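Kitchen cupboard tidy-up: where do you keep your rolls of things?

Posted in Home & Storage

nurhan_agca
Hi all! We moved into a 1960s unit in November and I've become completely obsessed with the kitchen (my partner has started hiding in the garage). It has 15 cupboard doors and barely a decent shelf behind any of them. My favourite thing so far is working out homes for all the long awkward stuff: bin liners, baking paper, the yoga mat that somehow lives with us in the kitchen. Couple of photos from the weekend.
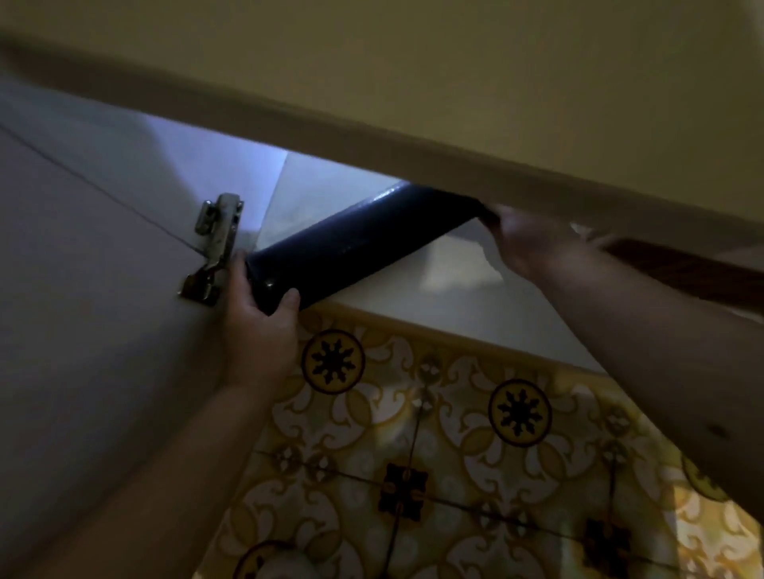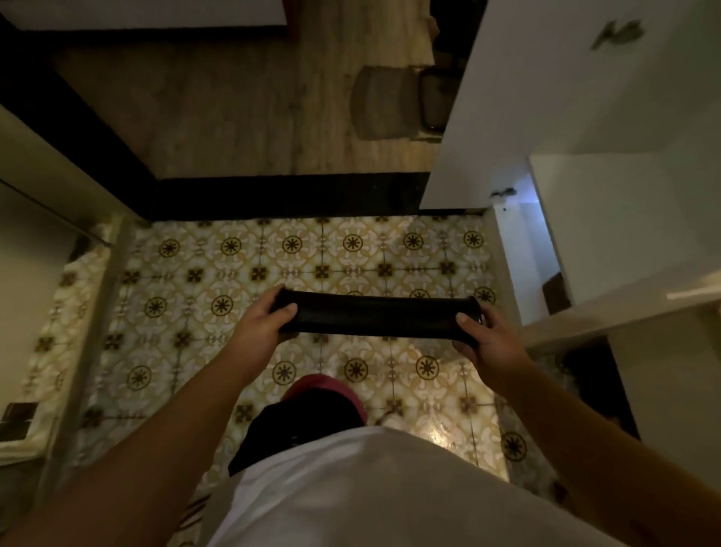
Dark roll against the white first, then the black one over the tiles.

So, where does everybody keep theirs? I'm thinking of clips inside the doors but I'm open to anything. Colour doesn't matter, budget is small, enthusiasm is huge!

Min-kyu P
Love a patterned tile floor! Please tell me you're keeping it.

For rolls I'm a magazine file person and have been for years. Lay the file on its side at the back of a low shelf and slide them in end first. Mine came from the newsagent when they were closing down, 8 of them for next to nothing, and I've used every single one. Baking paper, foil, wrapping paper offcuts, the lot.

efigueroa
Magazine files are fine if you've got deep shelves. In those old units the carcasses are often shallow and the ends poke out, then the door won't shut and you're cranky every morning. Measure first. I'd go vertical: tall narrow basket, everything standing up like umbrellas.

Min-kyu P
Standing up is how you end up with a squashed baking paper box and a roll of cling wrap that's come undone down the bottom. Been there!

efigueroa
Then your basket's too wide. They should be snug.

BoknamW
Can I put in a word for door racks? I fitted the Furnum ones in our last place, screwed into the door itself, and they were brilliant. You open the door and there's everything at eye level. Check your hinges though. Old doors sag once you hang weight off them, and I had to replace two before I'd even finished. I'd keep it to light things, so bin liners yes, a big catering roll of foil no.

nurhan_agca
Ooh, hadn't thought about the hinges. Ours are a mixed bunch and a few of them groan. And yes Min-kyu, the floor stays!! It's the reason I wanted the place.

Emiliano, shelf depth is 27 cm in the narrow ones, so you may be right about the ends poking out. My foil is longer than that. Very annoying of it.

efigueroa
27 won't do it lying front to back. Turn them sideways or stand them up.

Eun-ji M
Different approach, and I'm a bit evangelical about this one: tension rods! Put two across the inside of the cupboard up near the top, a hand's width apart, and lay the rolls across them. It uses all that dead air under the shelf above, no drilling, and you can take them with you when you move. I've done three kitchens this way and my sister's laundry as well. The rolls sit there happily and you can read the labels from underneath.

BoknamW
Don't they slip? Every tension rod I've owned has let go at two in the morning and scared the life out of me.

Eun-ji M
Only if the sides are glossy. Stick a little square of rubber shelf liner behind each end and they hold beautifully. Wipe the cupboard down with metho first or the liner won't grip.

Min-kyu P
I don't mind this idea for paper and bags, but I wouldn't want to reach up past a rod every time I needed a saucepan.

Eun-ji M
Fair, I'd never do it in the saucepan cupboard. It's for the one over the bench with the mugs in it.

efigueroa
Has anyone priced the pull-out units lately? Saw one in the Timau catalogue for $149 and nearly fell off my chair. It's a wire basket on two runners. You can buy the runners separately and make the box from a bit of ply in an arvo.

BoknamW
$149! For that you could do every door in the place with racks.

nurhan_agca
You're all marvellous. Plan as it stands: tension rods over the bench, one snug basket for the tall stuff (happy, Emiliano?), and I'll get the groaning hinges sorted before anything goes on a door. Yoga mat still homeless.

Min-kyu P
Top of the wardrobe. Ours has been up there almost a year and I haven't missed it.

Eun-ji M
Behind the bedroom door with a loop of ribbon and a hook! Takes no room at all and you might even use it.

nurhan_agca
Ribbon it is. Does anyone know if the stick-on hooks hold on old gloss enamel, or do I need to sand a patch first?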